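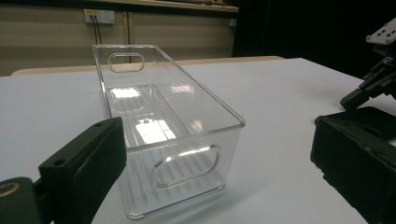
Clear plastic bin with oval handle cutouts.

Drevton Selwood Table Easel, Reviewed
September 2023 – 3 min read
14 shares | 3 comments

The Selwood is a folding H-frame table easel for stretched canvas and panel. It lists at $130. I bought mine at the regular price from Giraldo, an online art supplier, and have used it for oils and acrylics, mostly small animal portraits on panel.

The frame is oiled beech with steel fittings. Assembly consists of attaching the mast and threading two knobs. The instructions show the knobs on the wrong side, where they foul the base when the easel is folded. Put them on the outside.

Maximum canvas height is given as 67 cm. With a standard-depth canvas I could clamp that height without trouble. With a deep-edge canvas the upper clamp does not reach far enough forward, and the top of the canvas sits against the lip instead of under it. A thin strip of cork glued to the lip closes most of the gap.

Tilt is set by a ratchet at the back. The steps are coarse. I would like one more position near vertical, where I do most of my glazing, as the last stop leaves enough lean to catch the ceiling light on wet paint. The ratchet holds firmly once engaged.

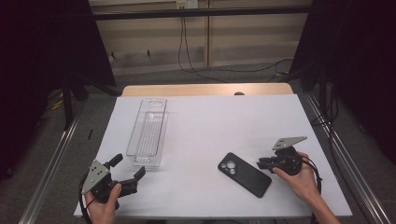

Stability is good at the lower settings. With the mast fully raised there is side play at the joint, enough to notice when scrubbing in a ground with a bristle brush. For fine work with a small round it makes no difference. The rubber feet grip on glass and laminate but left gray marks on a painted shelf.

The canvas tray is 2 inches deep and has no front groove, so brushes roll off it when the easel is moved. The drawer under the base is better. It takes standard 37 ml tubes lying flat, and the divider lifts out.

I compared it with the Vusis folding model, which sells for $95. The Vusis is lighter and packs flatter, but its mast is held by a single wing nut and slips under a heavy panel. For carrying to a class I would take the Vusis. For a fixed spot in a studio the Drevton is the better purchase, mainly for the clamp and the drawer.

Rating: 4 out of 5. One point off for the tilt steps and the tray.

3 comments

Guest: Does the mast come off for storage or only fold?

Guest: Comes off with the same two knobs. Mine has been stored that way since November.

Anonymous: Same gray marks here – mineral spirits took them off but also dulled the paint.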